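Über uns

Candum ist eine private Weiterbildungsschule für Heilberufe mit Sitz in Flotow. Wir unterrichten Medizinische Fachangestellte, Pflegekräfte, Notfallsanitäter und Hebammen, die neben dem Beruf eine Zusatzqualifikation erwerben wollen. Ein zweiter, kleinerer Bereich richtet sich an Tierarztpraxen. Beide Bereiche haben eigene Lehrpläne, nutzen aber dieselben Räume und dieselbe Verwaltung.

Wie die Schule entstanden ist

Angefangen hat Candum als Abendkurs. Mirela Furtado leitete damals die Anmeldung einer chirurgischen Gemeinschaftspraxis und suchte für zwei neue Kolleginnen einen Kurs in Wundversorgung und Praxisorganisation, der nicht zwei Bahnstunden entfernt stattfand. Es gab keinen. Sie mietete einen Raum über der ehemaligen Sparkasse, gewann eine Ärztin und einen Wundexperten als Dozenten und schrieb die umliegenden Praxen an. Zum ersten Abend kamen 9 Teilnehmerinnen, zum zweiten Kurs musste bereits eine Warteliste geführt werden.

Aus dem Abendkurs wurde eine Kursreihe, aus der Kursreihe eine Schule. Das Haus, in dem wir heute unterrichten, war früher die Verwaltung der Molkerei Warnton. Die Molkerei selbst ist längst abgerissen, im Treppenhaus hängt aber noch die alte Tafel mit den Zimmernummern, und einige unserer Teilnehmenden sagen bis heute, sie gingen »in die Molkerei«. Wir haben das Gebäude zunächst gemietet und später gekauft. Der Umbau hat länger gedauert als geplant, vor allem wegen der Lüftung im Erdgeschoss.

Mirela Furtado führt die Schule bis heute. Sie unterrichtet selbst das Fach Kommunikation und Beschwerdemanagement und ist bei fast allen Abschlussgesprächen dabei.

Was wir unterrichten

Unser Angebot besteht aus vier Lehrgängen und einer wechselnden Zahl von Tagesseminaren. Die Lehrgänge heißen Wundversorgung, Praxisleitung, Hygiene und Aufbereitung sowie Assistenz bei ambulanten Eingriffen. Jeder Lehrgang dauert sieben Monate und umfasst 300 Unterrichtsstunden. Ein Teil davon wird zu Hause erarbeitet, der größere Teil findet in Flotow statt.

Der Unterricht liegt auf Blockwochen und einzelnen Nachmittagen. Wir haben verschiedene Modelle ausprobiert, auch reine Wochenendkurse. Die Teilnehmenden haben uns zurückgemeldet, dass sie nach einer vollen Arbeitswoche nicht mehr aufnahmefähig sind, und viele haben Kinder. Seitdem gibt es keine Wochenendtermine mehr. Die Praxen müssen ihre Mitarbeiterinnen dafür freistellen, was nicht in jedem Fall einfach ist. Wir geben die Termine deshalb sehr früh bekannt – für das jeweils folgende Jahr spätestens im November.
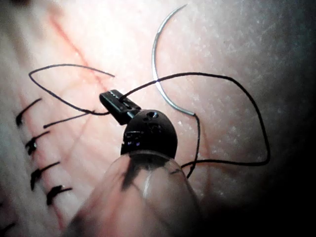 Für die Selbstlernphasen arbeiten wir mit gedruckten Studienheften. Eine Lernplattform gibt es ebenfalls, sie dient aber hauptsächlich dem Austausch von Unterlagen und der Abgabe schriftlicher Arbeiten. Die Hefte werden von unseren Dozenten geschrieben und jedes Jahr durchgesehen. Wer lieber am Bildschirm liest, erhält sie auf Wunsch als Datei.

Prüfungen bestehen bei uns aus einer Klausur, einer praktischen Aufgabe und einem Fachgespräch. Die Hausarbeit, die früher zusätzlich verlangt wurde, haben wir abgeschafft und durch einen kürzeren Bericht aus der eigenen Praxis ersetzt. Darin beschreiben die Teilnehmenden einen Ablauf an ihrem Arbeitsplatz und machen einen Vorschlag, wie er sich ändern ließe. Manche dieser Vorschläge werden später tatsächlich umgesetzt, etwa eine neue Regelung für die Übergabe zwischen Früh- und Spätdienst oder ein anders aufgebauter Bestellplan.

Unsere Dozenten

Fast alle Dozenten arbeiten hauptberuflich in einer Praxis, einer Klinik oder bei einem Pflegedienst und unterrichten nebenbei. Das macht die Stundenplanung aufwendig, und gelegentlich muss ein Termin verschoben werden. Wir halten trotzdem daran fest. Fragen zur Abrechnung oder zum Dienstplan lassen sich besser mit jemandem besprechen, der am Vortag selbst damit zu tun hatte.

Neue Dozenten hospitieren zunächst in einem laufenden Lehrgang und übernehmen dann einzelne Einheiten. Ein eigenes Fach erhalten sie frühestens im zweiten Jahr. Einmal jährlich treffen sich alle zu einer Klausurtagung, auf der die Studienhefte, die Prüfungsergebnisse und die Rückmeldebögen besprochen werden.

Haus und Ausstattung

Im Erdgeschoss befinden sich die Übungsräume, im ersten Stock die Seminarräume und die Bibliothek. Unter dem Dach liegen die Verwaltung und ein Ruheraum. Das Haus hat einen Aufzug, alle Unterrichtsräume sind stufenlos erreichbar. Die Bibliothek ist während der Blockwochen bis in den Abend geöffnet und kann auch von ehemaligen Teilnehmenden genutzt werden.

Eine Kantine haben wir nicht. In der Teeküche stehen Kühlschrank und Mikrowelle, mittags kommt das Bistro Wei von gegenüber mit einer kleinen Karte ins Haus. Bestellt wird morgens per Liste am Empfang.

Wer von weiter her anreist, kann während der Blockwochen eines unserer 4 Gästezimmer buchen. Sie liegen im Nebengebäude, sind einfach eingerichtet und meist schnell vergeben. Der Empfang führt außerdem eine Liste mit Pensionen und Ferienwohnungen in Flotow.

Kosten und Förderung

Die Lehrgangsgebühr wird in Monatsraten gezahlt. In vielen Fällen übernimmt der Arbeitgeber einen Teil oder den gesamten Betrag. Wir empfehlen, die Frage einer Bindung an den Betrieb vor der Anmeldung schriftlich zu klären, und stellen dafür auf Anfrage ein Muster zur Verfügung. Zu öffentlichen Förderprogrammen beraten wir telefonisch. Eine Zusage können wir nicht geben, darüber entscheidet die jeweilige Stelle.

Eine Anmeldung kann bis vier Wochen vor Lehrgangsbeginn kostenfrei zurückgezogen werden. Wer wegen Krankheit oder Elternzeit unterbrechen muss, steigt ohne Aufpreis im nächsten Durchgang an derselben Stelle wieder ein.

Besuch und Beratung

Interessierte können nach Absprache einen Nachmittag lang am Unterricht teilnehmen. Ein Anruf am Empfang genügt. Für Praxisinhaber, die mehrere Mitarbeiterinnen anmelden möchten, vereinbaren wir einen gesonderten Termin – auf Wunsch auch in der Praxis.

Kategorie: Die Schule / Über uns

Kontakt | Anfahrt | Impressum | Datenschutz | © Candum Weiterbildung, Flotow | Nach oben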